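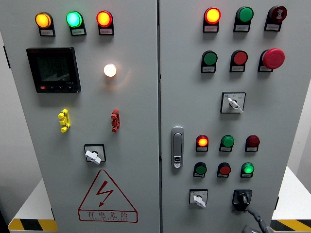 How long does it take to get a bakery's sourdough starter going again after a move? Four days, if the kitchen is warm and you feed it twice a day.

I got that answer standing up, with a paper cup of coffee in one hand, from the woman who owns Lakley, my favorite bread shop in town (I'm in there more than I should be!). She moved the whole business across the river in June and I'd been pestering her for a talk ever since. She finally gave me an hour between the morning bake and the lunch line.

"I carried the starter over on my lap," she told me. "My husband drove. I wouldn't let him go over 25."

She started out selling from her porch, 2 loaves at a time, to the neighbors. Now the shop turns out 156 loaves on a weekday and closer to double that on Saturdays. I asked if she misses the porch and she laughed at me. "I miss sitting down," she said.

We got onto flour, and I'll admit I lost the thread for a while. She used to buy everything from one mill and now she splits the order, with the rye coming from a small place called Nørgaard. "It drinks more water than you'd think. My first batch was a brick. We ate it anyway, with soup." Her country loaf weighs 800 grams going into the oven and comes out near enough to 700, and she still weighs a few every morning (old habit, she says, from when flour money was tight).

I wanted to know what people get wrong at home, mostly so I could find out what I get wrong at home. "They cut it hot," she said. "I understand it. I do it too. But then they tell me it's gummy." Guilty! She also thinks we all keep bread in the fridge for no good reason. Cut side down on a board is fine for a couple of days, and after that you slice it and freeze it.

The seeded loaf I love so much is going away for the winter, I'm sorry to report. A walnut and raisin one is taking its place, and she handed me the heel of a test loaf while we talked. I ate it before she'd finished her sentence. "That one needs more salt," she said, watching me chew. I thought it was great.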